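# The Cold Drink Tax You Pay Without Noticing

The pitch for the second refrigerator always goes the same way. You have one in the kitchen already. It does its job. But wouldn't it be nice to have a small one in the den, or next to the desk, or in the garage, so you never have to walk down the hall for a drink again?

I have heard this pitch from three appliance stores, two relatives and one hotel brochure, and I have yet to hear a good answer to the obvious question. How far is the hall?

Murier, which sells compact fridges out of a warehouse in Drustton, says its small models "pay for themselves in convenience." I asked what that meant. I was sent a leaflet. The leaflet said that a person who keeps drinks within reach drinks more water, snacks less and works better. No source was given for any of this, and the drinks shown in the leaflet were all soda.

So I did what the leaflet should have done and looked at the money. The model the store pushed hardest costs $300. The salesman told me it would add $5 a month to my electric bill, a figure he gave without looking anything up. Take him at his word and that is $60 a year, every year, for as long as the thing hums in the corner. Over the 12 years he said it would last, the power costs more than twice what the fridge did. He did not do that sum for me. I did it in the parking lot.

Now ask what goes into it. I have looked inside a fair number of small fridges in the past few months, in offices, spare bedrooms and one dentist's waiting room. Most held very little. A yogurt past its date. Half a lemon. Something in foil that everyone had agreed not to open.
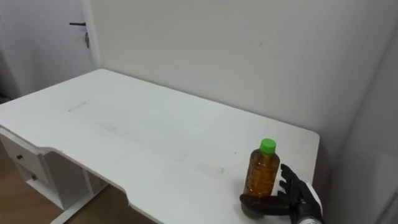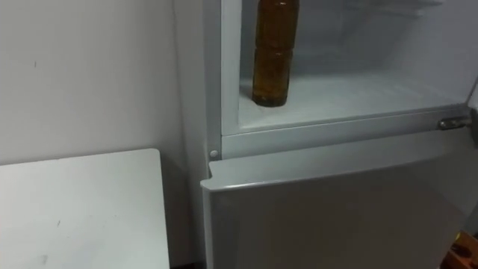
People who own these machines tend to defend them hard. The most common defense is parties. You need the space, they say, when company comes. Maybe so, but a cooler and two bags of ice will cover a party, and a cooler doesn't draw power in August when the guests are long gone and the garage is hot enough to bake in.

August is a problem of its own, and one the brochures skip. A fridge in a hot garage has to work a lot harder than the same fridge in a kitchen. Some models aren't meant for garages at all, which you will learn on page nine of the manual, after you have dragged the box up the driveway. Koster, a rival brand, prints the warning in gray type under a drawing of the shelf clips. I suppose it counts as telling people.

The other defense is that the second fridge is free, because it's the old one from the kitchen. I find this the weakest of the lot. The old one was replaced for a reason. Often the reason was that it ran too much, or the door seal had gone soft, or it had started making that noise. Moving it to the basement fixes none of those things — it just puts the noise where you can't hear it.

Stores have caught on to this, of course. Pralness, the chain with the orange vans, will haul away your old fridge when it brings the new one, but the haul-away is an extra line on the bill. Plenty of people see the line, decide to save the money and keep the old one running downstairs. I would call that a bad trade, though I admit I made it myself for two winters.

Are there homes that need a second fridge? Sure. Big families, hunters, people who live a long drive from a grocery store, anyone who has to keep medicine cold and away from small hands. They know who they are, and they didn't need a leaflet.

For the rest, I'd suggest a cheap test before buying. Unplug nothing, buy nothing, and for one week put a mark on a piece of paper each time you wanted something from the kitchen fridge and found there was no room for it. My own sheet had one mark on it, and that was for a watermelon, which wouldn't have fit in the small one either.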